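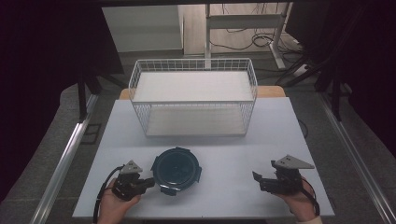 Panier en fil blanc, posé sur la table.

Couture : petites astuces pour les blocs de patchwork

Avant de couper, je lave toujours le coton foncé à part, avec un peu de vinaigre dans l'eau. Le rouge, je le lave deux fois.

Pour repasser les coutures, on pose le fer et on le lève, on ne glisse pas. Si on glisse, le biais s'étire et le carré devient un losange. J'ai perdu ainsi un bloc entier en décembre.

Les chutes, je les range par couleur et non par taille. Les morceaux plus petits que le pouce vont dans le sac pour rembourrer les pelotes à épingles.

Changez l'aiguille à chaque nouveau dessus. Mon ami Prodromos attend qu'elle casse, moi je ne le conseille pas.

Pour la craie qui reste sur le tissu : une brosse à dents sèche, jamais le fer.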